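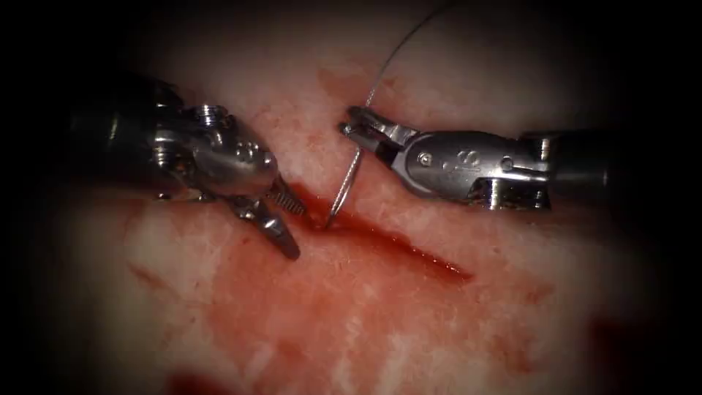
Surgical Robot Learns Stitching From Recorded Demonstrations, One Small Motion at a Time

Friday, May 4, 2018

A team at the Fonley lab has taught a two-armed surgical robot to place and tie stitches in test tissue by copying how people do it, and the results are a lot better than the group expected when the project began. The method is called Drusetance, and what makes it exciting is how it handles the part of stitching that has always given robots trouble: the moments between the obvious steps.

Pushing a curved needle through tissue is hard enough. The point has to go in at the right angle and then the wrist has to roll so the needle follows its own arc. But a person sewing up a cut does dozens of smaller things along the way. They let go and grip again a little farther down. They pull up slack, shift a strand out of the way, turn the needle a few degrees before the next bite. Earlier programs at Fonley treated all of that as filler, and the robot got stuck there again and again.

Drusetance was trained on 2964 demonstrations, each one recorded while a human operator drove the two arms from a console. Eleven operators took part, ranging from practicing surgeons to graduate students who had never held a needle driver before the project (one of them is now among the smoothest stitchers in the building!). The recordings hold the motion of both arms along with the video from every camera, all lined up in time.

"We stopped throwing away the messy bits," said Surachet Yensuk, who leads the work. "When an operator fumbled the thread and fixed it, we used to cut that out. Now it's some of the best material we have. The robot has to see what a recovery looks like."

Two views, one plan

The other big change is in what the robot gets to look at. A fixed camera gives it the wide picture: both instruments, the cut, and where the needle is heading. A second, much smaller camera rides near the wrist of an arm and looks at the tissue from close up, where a fine thread is easier to follow. A program named Foveo decides from moment to moment how much weight to give each view. During a reach it leans on the wide one. Once the jaws close on thread, it shifts most of its attention to the close one.

That matters because thread is a terrible thing to track. It bends, it shines, it slides behind an instrument and comes out somewhere else. The tissue has blood smeared over it, so the background keeps changing too. A strand that stands out in one view can all but vanish in the other, and Foveo is built to notice when that happens and slow the arms down until it finds the strand again.

The close view also helps with spacing. With finished knots in sight beside the next cut, the program can judge how far apart the earlier stitches sit and aim for a similar gap.
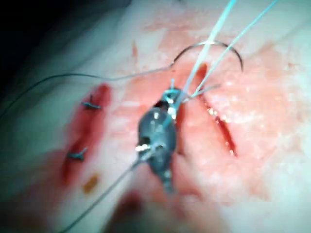
What the tests showed

The group ran 328 test stitches with no human at the controls. Each one was scored on whether the needle came out where it should, whether the knot held under a light pull, and whether the edges of the cut met cleanly. An operator sat by with a stop button the whole time and was told to use it freely.

The Drusetance robot finished a clear majority of the stitches without being stopped, and it beat the lab's previous program on all of the scores. The biggest jump came in knot tying. The old program followed a fixed path for each loop and had no idea what to do if the thread slipped off a jaw. The new one simply goes back and picks the thread up, often from a different side, and then starts the loop over. Watching it do that for the first time drew a cheer from the control room, Yensuk said.

It's still slow. A trained surgeon would be well into the next stitch by the time the robot has pulled the first one snug. And it has weak spots. Passing the needle from one arm to the other remains the most common place for an operator to step in, mostly when the needle has rotated in the jaws and its point is facing the wrong way.

Thread type turned out to matter more than anyone had planned for. Smooth monofilament springs back when it's released, so a loop can open up before the second jaw gets there. Braided suture stays where it's put but tends to drag. 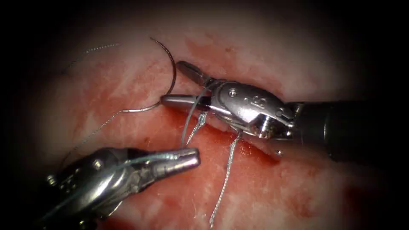 The training set includes both kinds, and the program does better when it has seen plenty of each than when it has been trained on one alone. Even more encouraging, demonstrations with monofilament improved the scores for braided suture, which suggests the robot is learning something general about moving thread around and isn't just memorizing one material's habits.

All of the work so far has been done on bench tissue, and the team isn't making any claims about operating rooms. Yensuk would like to see the method used first as a helper, taking over a single dull step such as drawing slack through while the surgeon stays in charge of everything else.

The next round of recording starts in June. It will add curved cuts, which call for a different approach angle at nearly every stitch, and a new wrist camera mount made by the Sombatkul workshop that can be swapped between the 2 arms without redoing the calibration. The group also plans to share the Foveo code with other labs once the instructions are written up. Yensuk said that part is taking longer than the robot did.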